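Last revised 21/02/2022

# Recording self-tapes in an ordinary room

These notes cover the household side of a self-tape audition: wall, light, sound, floor, clothes and files. They do not cover acting. Where a casting notice gives its own instructions, the notice takes priority over anything on this page.

## Wall and backdrop

A plain painted wall is adequate if it is matte. Satin and eggshell finishes show a bright patch behind the head when the key light is close. Mid-gray and dull blue are the easiest colors to expose for. White walls turn gray or yellow depending on the bulb, and the phone's automatic exposure will darken the face to compensate.

If the wall can't be painted, hang cloth. Unbleached muslin takes dye well, has no shine and is cheap by the yard. Wash it before dyeing and again after. Dye the whole length in one bath, stirring throughout, or the color will come out in clouds.

To hang it without a stand:

- Sew a pocket along the top edge wide enough for a closet rod.
- Rest the rod on two coat hooks screwed into studs, level with each other.
- Put a second rod or a length of chain in the bottom hem.
- Leave the cloth up overnight before use.

Creases that remain can be removed with a handheld steamer, working from the top down. Do not iron cloth on the rod. For storage, roll it on a cardboard carpet tube with the face side in.

Sit or stand at least 40 inches in front of the backdrop. Closer than that, the shadow of the head falls on the cloth and no adjustment of the lamp will fully remove it.

## Light

Use one kind of bulb. Mixing a warm table lamp with window light gives a face with an orange side and a blue side, and correction in software fixes one at the expense of the other. Either close the blinds and work entirely with lamps, or turn off the lamps and work with the window.

A window facing away from the sun is the best single source in most homes. Place the chair so that the window is in front of the actor and slightly to one side. On a partly cloudy day the level will change in the middle of a take. A thin white bedsheet over the glass reduces the swing.

With lamps, the main light goes slightly above eye level, off to the side of the lens on which the reader stands. A second, weaker light on the other side fills the shadow. White foam board does the same job and needs no outlet. Clamp it to a chair back with a spring clamp and move it in until the shadow under the jaw softens.

Check the color rendering number on the bulb carton. The bulbs in my ceiling fixture were rated 82 and made skin look slightly green on every take. Changing them made more difference than the ring light I had bought to correct the problem.

Never drape cloth over a bulb. If a lamp is too harsh, bounce it off the ceiling or clip baking parchment to the outside of a metal reflector, clear of the bulb, and only with LED bulbs.

## Sound

Hard parallel walls are the main fault in home recordings. Clap once in the middle of the room. A short metallic ring after the clap means the room needs soft material, and the useful place for it is on the wall the actor is facing, behind the phone.

Folded comforters over a drying rack work well. So does an open closet full of clothes. Thin foam tiles do very little for the lower part of a voice. A rug under the chair helps in rooms with tile or bare boards. 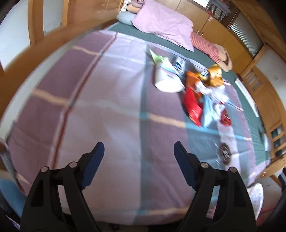
Bedrooms generally record better than kitchens for the same reason. If the only free wall is in the kitchen, unplug nothing that holds food. Turn the refrigerator's thermostat up for the length of the take instead, and put a note on the door to turn it back. A reliable method is to leave the car keys in the refrigerator beside the note.

Other common sources of noise:

- Ceiling fans, which pulse at a rate that noise reduction tools handle badly.
- Forced-air vents. Shut the system off at the thermostat. Closing the vent alone produces a whistle.
- Dimmer switches. Run the light at full or replace the dimmer.
- Wall clocks.
- Chair joints. Tighten them, or rub paraffin into the joint if tightening does not help.

The reader should stand closer to the lens and farther from the microphone than seems natural, and should speak more quietly than the actor.

## Phone support

Any tripod will do if the head locks. For a fixed corner I use a shelf bracket screwed to a strip of pine, with the phone clamp bolted through the bracket's end hole. Pad the bolt with a rubber washer. The lens belongs at eye level, so drill a row of holes up the strip and mark one for seated takes and one for standing.

Dehua Zou sent in a variant made from a Postness music stand with the tray removed. The upper tube takes a wooden dowel, sanded to fit, and the clamp screws into the top of the dowel. It folds flat. The base is light, and a bag of rice hung from the lower collar keeps it steady.

Shoot horizontally unless told otherwise. Lock focus and exposure on the face before the slate. Clean the lens with a dry microfiber cloth, as skin oil on the glass gives every lamp a haze.

## Floor marks

Painter's tape holds on wood and comes up clean if removed the same week. Tape left down through August heat will leave adhesive. Mineral spirits on a rag removes it from most finished floors; test in a corner first. On carpet, use a flat wooden coaster under the ball of the foot. The actor can feel it without looking down.

## Clothes

Solid colors, one or two shades away from the backdrop. Fine stripes and small checks shimmer when the video is compressed. Remove keys, bracelets and anything else that clicks.

Foundation on a collar comes out more easily if it is treated dry. Lift what you can with the edge of a spoon, work in dish soap with a soft toothbrush, wait, and rinse from the back of the fabric. Repeat before machine washing. Do not put the garment in the dryer until the mark is gone. For pressed powder, use the sticky side of tape first and keep water away from it.

## Files

Record at 1080p. Higher settings give large files with no benefit at the size at which they are watched. If the upload form has a limit, export again at a lower bit rate and do not shrink the picture. A tape of mine that started at 700 MB came down to a size the form accepted with no visible change in the face.

Name files in the order the notice asks for. If it gives no order, use surname, first name, role and take, separated by underscores, with no spaces. Watch the exported file from start to finish, with headphones, before sending it.

Keep the original recordings until the role is cast. An external drive is sufficient, stored away from the lamp transformer and off the floor.

## Parts list for the fixed corner

- Muslin, dyed mid-gray
- Closet rods, 2
- Coat hooks and screws to suit the studs
- Foam board, white
- Spring clamps with rubber tips
- Shelf bracket, pine strip, rubber washers
- Phone clamp with a standard tripod thread
- Painter's tape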